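### 4.2 What counts as tidy

Respondents in the Mondal survey were asked to rate their own desks, and here the trouble began. Of the 41 people who returned the form, nine described a desk as "basically clear" while also listing a stapler, a lunch and a coat among the things on it. Cassim's earlier study of shared offices found the same generosity, and proposed that people stop seeing an object once it has stayed put past Sunday. We adopt her term, "settled clutter," with some reluctance, as it sounds like a legal ruling.

Surface matters too. A thing on a pale, plain tabletop is hard to overlook, and raters who are strict about tables grow oddly forgiving about the rest of the room (Figure 2).
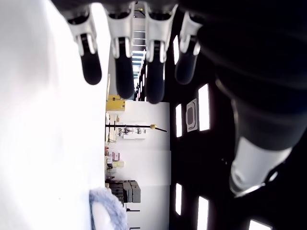
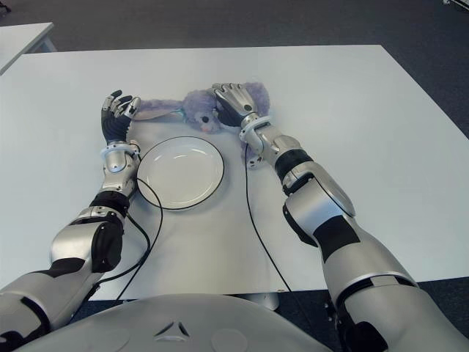 **Figure 2.** Two views from one place. The second shows a white table with a round white plate and a purple plush toy.

Forgiveness also rises with rank. Managers at Okidum called their own piles "active" and everyone else's "old," a distinction we couldn't confirm by looking at the piles. Two managers offered to explain it at length. The Astelitz office, which has a written desk policy, scored no better than Okidum, though its staff felt worse about it.

We had planned to compare the ratings with a count made by an outside judge. Piyumi Cassim kindly agreed to act as judge, then asked that her own desk be left out of the sample. It was left out.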